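Monthly check, picking cell 2, Jimville shop - October

I did this one before the first shift, with the key out and the arm parked clear. Boxes are ticked where I was happy. Comments are mine, so blame me.

- [x] **E-stops** - both trip and both reset. The one by the door is stiff but it works.
- [x] **Base bolts** - all at 76 on the wrench, none moved.
- [ ] **Cable wrap** - the yellow cable needs its loop left slack at the wrist. I want a second tie on the run along the arm, so I'm leaving this open until I've put one in!
- [x] **Gripper fingers** - wiped down, screws snug. New pads are on order from Vodach.
- [x] **Bin clamp** - tight. Give it a tug every time you swap bins, please.

The clamp goes on the left wall of the bin, and the red and green bars go in any old way (the Fisine software sorts them out, bless it).
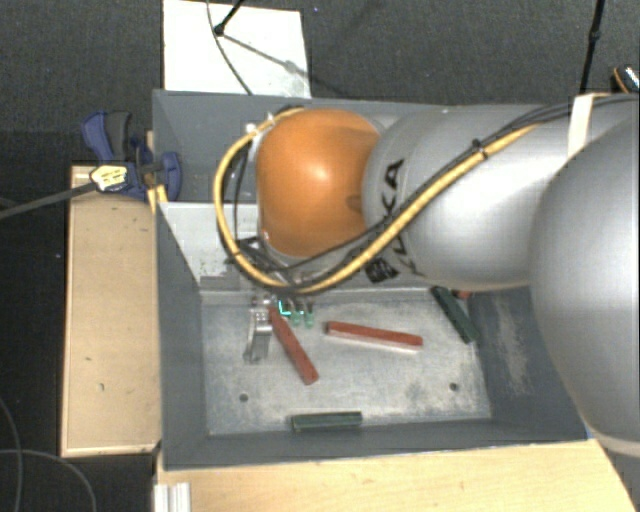
How often should the wrist cables be checked by hand? Every 200 hours of run time, plus any time the arm has bumped something.

- [x] **Slow run** - ran the pick program at 60 percent for roughly half an hour, no odd noises.
- [ ] **Logbook** - the Stetsiuk binder is out of blank pages again. I've been writing on the back of the old ones, so print some more if you get to the office before I do.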